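February issue
By Hamish Lowther

The Pendudari began as a dashboard shelf and two secondhand camera boards, and it has since eaten most of my garage. It's a homemade driver-assist brain — it steers nothing, it just watches the road and calls out what it thinks it sees. Lane lines came first, and I was grinning like a kid when the solid ones and the dashed ones started getting different labels!

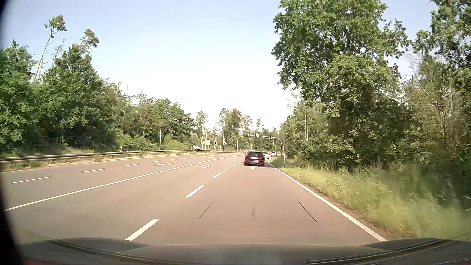
Karunaratne would throw out the arrows altogether and put every spare cycle into brake lights, on the grounds that paint never stops suddenly.

I went the other way for a month, then came around. The detector now runs on a Nimell board in a lunch-box case, and I hand-labeled 793 stills at the workbench to train it, mostly after 10 p.m. with the space heater going.

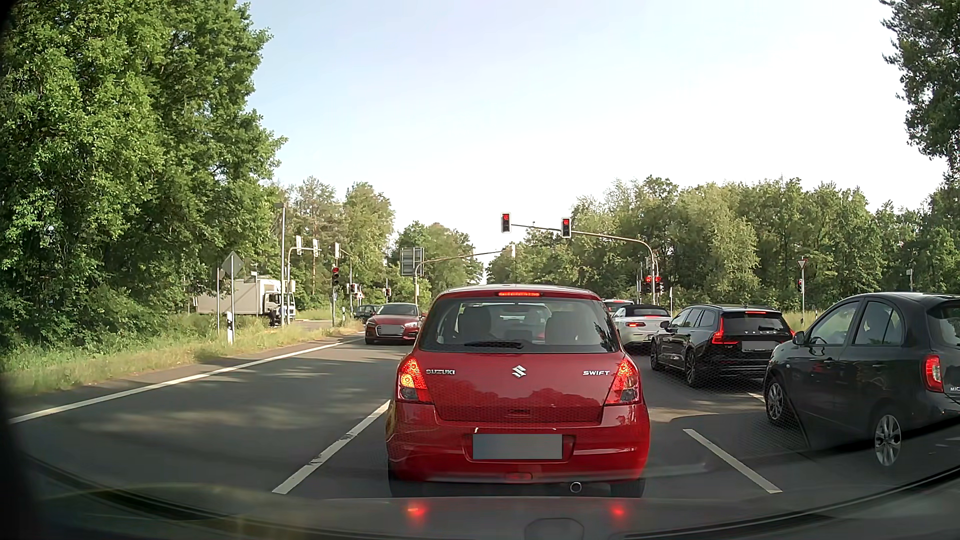 Red on red is the hard part. A lit lamp on a red tailgate gives the software very little edge to grab, so I added a brightness check that runs before the color one. Next up is a proper bracket — the 30-minute epoxy has got to go.

Contact the editors | Copyright Mestis Magazine | Back to top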